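The Permit

Monday

The letter from Vorkcombe city hall was two pages long. The second page was the bill.

We had asked to walk from the Plerik plant gates to the courthouse, down Dendier Street, the same way the laundry workers had gone when they struck. The city said yes. It also said we would owe $1,421 for barricades and overtime, payable before the march.

I read it out loud in the back of the union hall. There were 67 dollars in the coffee can.

"They let the bike race go for free," my sister said.

"The bike race has a sponsor."

She took the letter and read it again, slower, as if the number might come down. 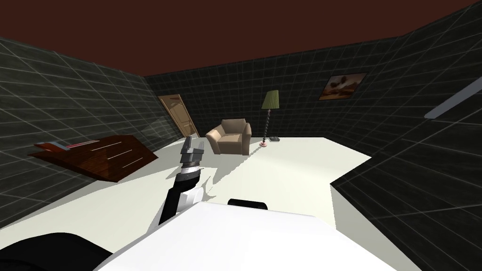 The Hearing

Three of us went to the council meeting in December. Kandpal Bakery had closed early so its night shift could sit with us, and they still had flour on their shoes. We were ninth on the agenda, after a sewer bond.

The clerk asked if we had anything in writing. My sister gave her the petition, 700 names, some of them in pencil. The chairman turned the pages without reading them and asked how long the street would be closed.

"Two hours," I said.

"And if we say no to the waiver?"

"Then we'll use the sidewalk, and it'll take four."

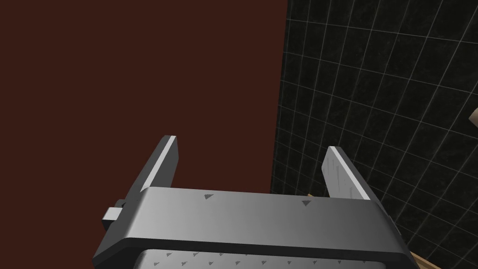

The vote was put off until after the break, so I waited in the hallway with my coat on. My mother had marched as a girl, holding the hem of somebody's banner, and what she remembered was how much her arms hurt. I held my hands up in front of me to see how it would feel, palms flat and facing each other, fingers pointing at the ceiling, like the two straight gray fingers of a gripper. I lasted nearly a minute. Then the door opened and my sister waved me in.

They waived the fee, five to four. We walked home by way of Dendier Street, on the sidewalk, to see how wide it was.

12 shares | 3 comments

Search this site Go

Get new stories by email. Sign up for our newsletter.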